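Papiertragetasche „Alach“ aus Kraftpapier, braun, mit gedrehter Papierkordel

Lieferbar in vier Größen, unbedruckt, Verkauf im Bund
Passendes Zubehör: flache Kraftpapier-Umschläge „Dement“

Es gibt Dinge im Laden, über die man erst nachdenkt, wenn sie einem ausgehen, und die Tragetasche gehört ganz sicher dazu. Samstags um halb zwölf, die Schlange reicht bis zur Tür, und unter der Kasse liegt nur noch ein einziges, leicht zerdrücktes Exemplar – wer das einmal erlebt hat, bestellt danach gern ein Bund mehr. Unsere „Alach“ ist seit vielen Jahren im Sortiment, und wir haben sie in dieser Zeit kaum verändert, weil sie uns einfach gut gefällt, so wie sie ist: braunes Kraftpapier, seitliche Falten, ein fester Boden und zwei Henkel aus gedrehter Papierkordel, die angenehm in der Hand liegen und auch dann nicht einschneiden, wenn unten drin zwei Gläser Marmelade und ein Buch stehen.

Das Papier hat ein Gewicht von 100 g/m². Das ist ein klein wenig kräftiger als bei den Taschen, die man häufig im Vorbeigehen in die Hand gedrückt bekommt, und man spürt den Unterschied sofort beim Aufschlagen. Es raschelt schön satt, und die Tasche bleibt nach dem Öffnen ordentlich stehen, ohne dass man mit der zweiten Hand nachhelfen muss. Wer viele leichte, weiche Sachen verpackt (Stofftiere, Mützen, Wolle, kleine Kissen), kommt damit wunderbar zurecht, und für schwerere Dinge empfehlen wir, einen Kartoneinleger auf den Boden zu legen. Die Einleger finden Sie unter „Zubehör“, sie passen zu allen vier Größen.

Zum Befüllen noch ein Wort, denn danach werden wir am Telefon oft gefragt. Stehend geht es am schnellsten, wenn die Tasche einmal ganz aufgefaltet ist und man den Boden von innen mit der flachen Hand nachdrückt. Bei sperrigen, weichen Artikeln legen wir sie selbst gern auf die Seite, halten die Öffnung am Rand fest und schieben den Inhalt hinein. So bleibt alles in Form, und die Henkel sind nicht im Weg! Ein paar Knicke im Papier gehören bei Kraftpapier übrigens dazu und stören uns überhaupt nicht. 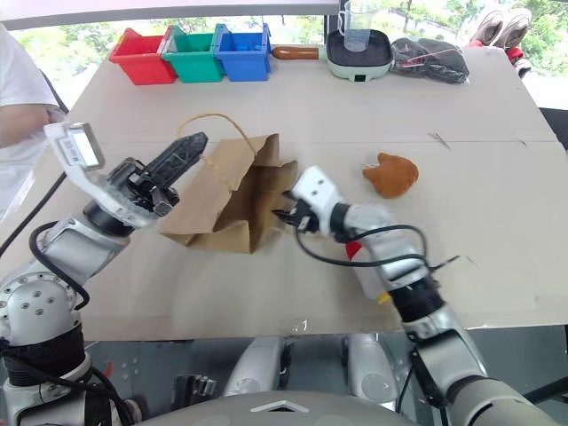

Tragetasche mit Kordelhenkel
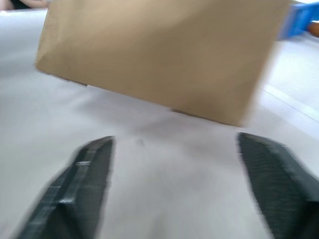 Die Umschläge „Dement“ haben wir ins Programm genommen, nachdem uns mehrere Kundinnen und Kunden nach etwas Flachem in passendem Braun gefragt hatten, für Gutscheine, Karten, Fotos oder eben die Rechnung, die man ungern lose zwischen die Geschenke steckt. Sie sind ebenfalls unbedruckt und lassen sich mit einem gewöhnlichen Stempel sehr sauber versehen. Lassen Sie der Farbe nach dem Stempeln bitte einen Moment Zeit, bevor Sie die Umschläge aufeinanderlegen, Kraftpapier saugt zwar gut, aber bei großen Motiven kann es doch einmal abfärben.

Größen der Tragetasche (Breite × Tiefe × Höhe)
S: 18 × 8 × 22 cm
M: 22 × 10 × 28 cm
L: 26 × 12 × 35 cm
XL: 32 × 14 × 42 cm

Technische Angaben
Material: Kraftpapier, braun, 100 g/m²
Henkel: gedrehte Papierkordel, innen verklebt
Boden: gefalzt und verklebt
Oberer Rand: einfach umgeschlagen
Verpackungseinheit: 70 Stück je Bund
Artikelnummer: PL-137
Lieferzeit: 7 Werktage

Die meistbestellte Größe ist M, und wenn Sie unsicher sind, würden wir Ihnen auch zu dieser raten. Sie nimmt ein mittelgroßes Plüschtier ebenso auf wie einen Stapel Taschenbücher und sieht auch mit wenig Inhalt nicht verloren aus. S ist eher etwas für Schmuck, Seifen und Tee. Die beiden großen Formate werden vor allem von Spielwarenläden und Wollgeschäften bestellt, und im Dezember sind sie leider manchmal schneller weg, als wir nachliefern können. Bitte denken Sie also für das Weihnachtsgeschäft ein bisschen früher an uns als sonst.

Bedrucken und Verschließen
Auf Wunsch drucken wir Ihr Logo einfarbig auf die Vorderseite. Dafür brauchen wir eine Vektordatei und Ihre Freigabe des Korrekturabzugs, den wir Ihnen per E-Mail schicken. Feine Linien wirken auf dem rauen Braun leider schnell etwas ausgefranst, kräftige Schriften und einfache Formen dagegen sehen richtig gut aus. Zum Verschließen eignet sich unser Papierklebeband „Reddy“, das es in Natur und in Weiß gibt und das man mit dem Finger abreißen kann. Ein schmaler Streifen über den oberen Rand genügt völlig.

Lagerung
Trocken und liegend, am besten im Karton und nicht direkt auf dem Kellerboden. Kraftpapier zieht Feuchtigkeit, und wellige Taschen lassen sich nur mit viel Geduld wieder glätten. Sonnenlicht hellt den Braunton mit der Zeit auf; für die Schaufensterdekoration tauscht man die Taschen also besser ab und zu aus.

Muster und Bestellung
Wir schicken Ihnen gern eine Mustertasche in jeder Größe und zwei Umschläge dazu, damit Sie in Ruhe ausprobieren können, was zu Ihrer Ware passt. Schreiben Sie uns dafür einfach über das Kontaktformular und nennen Sie die Artikelnummer. Mischbestellungen verschiedener Größen sind möglich, jedoch nur in vollen Bunden.

Plomgate Verpackungen
Zurück zur Übersicht: Tragetaschen, Umschläge, Klebebänder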